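The Horgan Arms

Antonina Fedoruk joined the robotics club in May because the bus she used to catch had been cancelled, and the next one didn't leave until the club did. She told Mr Marti this when he asked why she wanted to join. He wrote something on his clipboard and gave her a key to the parts cupboard.

Gebhard Marti taught metalwork in the mornings and ran the club after school. He called the two arms Brerko and Itik. The names had been on masking tape when he took over the room, and when the tape fell off he wrote them again on fresh tape. The tape fell off again over the holidays. After that everyone just had to know.

The regional final was set down for 31 July 2025 at the Horgan town hall. Each school would get a table, a container of toys and a sheet of tasks that wouldn't be handed out until the morning. The arms had to sort, lift and pass things between them. A dropped piece cost 9 points. A piece on the floor cost 33, and the organisers had never explained how they came up with that figure.

"It's a lot for the floor," said Antonina.

"Then don't use the floor," said Mr Marti.

She turned out to be good at it. She had expected the programming to be the hard part, but the others had been through most of that before she arrived. What was left was patience. You moved an arm a little, looked at where it had gone, and moved it a little again. Her grandmother had taught her to thread a sewing machine the same way, and had been just as unhelpful with advice.

They practised with whatever was in the drawers. There was a set of play vegetables somebody's sister had outgrown, a ring they had printed the year before, and a few bits nobody could put a name to. Mr Marti liked the ring best. He said that if an arm could pick that up flat off the table and hand it across, it could manage anything Horgan put in front of it.
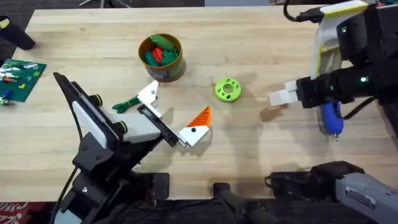
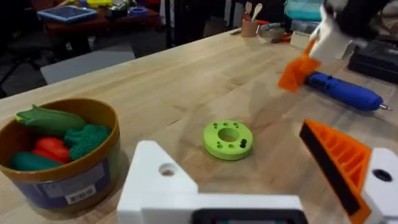 The practice table at Fallska, with the green ring and the container of toys between the arms.

On the last Monday before the final they ran the handover again and again. Antonina looked after the arm on the left and a boy called Owen looked after the other. Owen had been in the club for three years and didn't talk much when the arms were on. He kept his colour swatches on the windowsill, left over from a week when he'd been in charge of choosing the filament, and he sometimes straightened them between runs.

The trouble was the edge of the ring. It was thick enough to see and too low to get hold of. A finger would come down beside it and push it along the wood, and then the other arm would be waiting in the wrong place.

"Bring yours over the middle," Owen said. "Use the hole."

"The finger won't fit."

"Have you tried it?"

She hadn't. She moved the arm across and lowered it. One finger went into the hole and the other stayed outside, and when she closed them the ring came up off the table at an angle, like a plate somebody was about to wash. She didn't say anything. She brought it over to Owen's side and held it there.

Owen closed his gripper on the far side of the ring. She opened hers. The ring stayed where it was, in the air, and Mr Marti, who had been marking at the back of the room, put down his pen.

"Again," he said.

They did it again and it fell. They did it again and it didn't. By the time the cleaners came through they had stopped writing down the ones that worked and only wrote down the ones that failed, to save paper.

Antonina walked to the bus with her jacket done up to the chin. It had been dark for a while and there was frost starting on the oval. She thought about the angle of the ring and whether it mattered. It would matter if the task was to put it down flat. She got her notebook out at the stop and drew it under the light, first from the side and then from the top, and nearly missed the bus she had joined the club to wait for.

At Horgan they were given the table nearest the kitchen. The hall smelled of toast. The task sheet had two pages, and the ring wasn't on either of them. There were wooden blocks, a sponge, and a tin lid to be placed on a tin.

Owen read the sheet twice and handed it to her.

"The lid," she said.

"It's got no hole."

"No. But it's got a lip."

They spent most of the set-up time on the lid. Mr Marti wasn't allowed past the rope, so he stood behind it with his thermos and looked at the ceiling. A woman beside him asked which team was his and he pointed with the cup.

The blocks went well. The sponge went well except at the end, when it stuck to one of the fingers and had to be shaken off, and the judge took a moment to decide what to call that. She called it a drop. Antonina lost the 9 points and found she wasn't thinking about them. She brought the arm over the lid, came down on the side away from her, and tipped it up by the lip until Owen could reach under.

He took it. He turned it over the tin, and it went on crooked, and he pressed once and it sat down.

They came second. The prize was 900 dollars for the school and a certificate with Antonina's surname spelled with two Ks. Mr Marti said he would ring them about the spelling. In the van on the way home he asked what they thought the money should go on, and Owen said filament, and Antonina said a decent heater for the room.

"We could get both," said Mr Marti.

Owen asked whether the filament could be a different green. They talked about that as far as the Fallska turn-off, and then he fell asleep against the toolbox.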